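Farkamton Robotics Club – Fall Gallery

Posted 10/14/21 by Miroslava Derkach, club advisor

Welcome to our gallery page, and thank you for stopping by! Several families asked at the open house what the students get up to after school all those afternoons, and I promised I would put something together, so here it is at last (with apologies to everyone who has been asking since the first week). We have 25 students this term, our biggest group yet, and they are split between two projects. The younger students are building small line-following cars, which they will race in December. The older ones have taken on what we call the Tabletop Project, and this page is mostly theirs.

The idea behind the Tabletop Project is simple to say and slow to do. A student picks up a pair of hand-held grippers, one for each hand, and carries out an everyday task using only the gripper fingers. Each try gets recorded, and the recordings are what the students will use later to teach a robot arm the same task. The students made a list of tasks in the first week, and it was a very long list – somebody wanted to make a whole lasagna – so we spent a happy hour cutting it down to things that fit on one table.

Kagiso Nkuna took charge of the table itself. He wanted a plain surface and a plain background so that the recordings would be easy to compare, and he was quite firm about it. He also wrote our setup sheet, which hangs by the door and has been corrected in four colors of pen. I am very fond of that sheet. When a new student joins a session, they read it through first, then they watch two tries, and then they get a turn themselves.

Mugs have been the favorite so far. They look like the easiest thing in the world until you try to handle one with two narrow fingers on each side, and then you find out how much work your own hands have been doing for you all these years! Xiaoqing Peng has kept the notes for this part of the project, and she asks everyone to write down how a try felt as well as how it ended. Her notebook is full of lines like "came in too high" and "should have used the left to steady," and I think it may be the most useful thing we own.
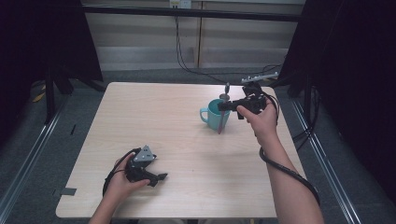

Mingxuan Yu worked out the order in which we practice. Everyone begins with a single gripper and a foam block, moves on to passing the block from one gripper to the other, and only after that gets to work with things from the kitchen shelf. It took some patience from the students who wanted to jump ahead, but the group has been better for it, and I notice that the early complaints have stopped.

The recordings go onto the club computer, where Zeyu Jin looks after them. He named our sorting program Likell, for reasons he has explained to me twice and I still could not repeat. A try goes in with the student's initials and the name of the task, and Likell puts it in the right folder. We had 89 good tries saved at the end of last week, and the students voted to keep going until they reach 101, because a hundred seemed too ordinary to them.

A word on the spoiled tries, too. We keep them in a folder of their own, and 13 of them have already been watched by the whole group with the lights down and a bowl of popcorn going around. The students are very kind to each other about these. They stop the playback, talk over what they would do differently, and usually somebody wants to get up right then and have another go.

Our arm is called Wullow. It is a small one, bought secondhand with the money from last spring's plant sale, and the students have spent a good part of the fall cleaning its joints and learning how to start it up and shut it down properly. We hope to have it attempt its first task before the winter break. I make no promises – I have been advising this club long enough to know better – but the mood in the room is very hopeful.

If your son or daughter would like to join, we have room for a few more in the younger group, and no experience is needed. Please send them with a snack, a pencil, and closed shoes. Families are welcome to sit in on a session as well, and if you can spare an old mug or a wooden spoon, there is a box for them outside the lab. We will add more pictures after the December race, including (I hope) a few of the cars staying on their lines.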